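**Judit Dobos** · 13/06/2020

1/ Right, kettle's on, so settle in. I promised a few of you I'd finally write up the Great Plastic Spoon Question, and it's Saturday and raining sideways, so today you get the lot.

2/ Background for the newcomers: when my mum downsized in December I inherited two shoeboxes of picnic things, 76 pieces in all, and most of the cutlery in there was brightly coloured plastic. I've been sorting it ever since, very slowly, with a lot of cups of tea.

3/ My favourite colour by a mile is the pinky-red. It's such a cheerful thing to have on a table! It goes with a small round bowl that has a pale beige rim and a pinkish-red inside, and against a teal mat the two of them look like a summer afternoon.

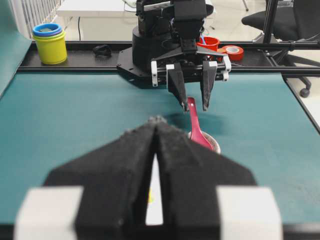

4/ Mum always said a small bowl makes you eat slower, and I think she was right, although she also said that about chopsticks and about sitting up straight. I use that size for yoghurt, stewed rhubarb, and the last of the custard when no one else is home.

5/ A few of you asked whether old plastic spoons are worth keeping. My own rule (I'm no expert, just stubborn) is to run a thumb along the edge of the bowl. If it's rough or there's a crack starting at the neck, out it goes. I've let nine go so far and grieved for every one of them.

6/ For the keepers it's warm water, a drop of dish soap and a soft cloth. No scourer, please! My aunt in Trolow took one to her whole set and they've been cloudy as bathwater ever since. She's still cross, mostly with me, for noticing.

7/ The other thing I love is what light does to that colour. Hold one up and the bowl goes the pink of watermelon, almost see-through, while the handle stays a much deeper red. I could look at it for ages, and have done, while the toast burned.

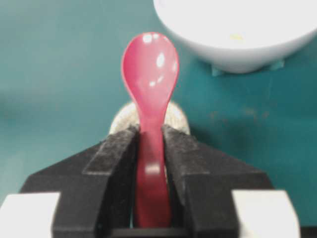 8/ Storage, then, as Lutivness was asking. I stand mine in an old jar, bowls up, so I can find the one I'm after without rattling through the whole drawer. The bowls themselves I stack with a bit of paper towel in between, and the mats get rolled, never folded, or you'll be looking at that crease until Christmas.

9/ If anyone has spares in the pinky-red, I'd happily swap. I've got some 60 pieces in other colours, heavy on the yellow, and I can post from the Mollah shop any weekday morning. Message me and I'll dig out the shoebox.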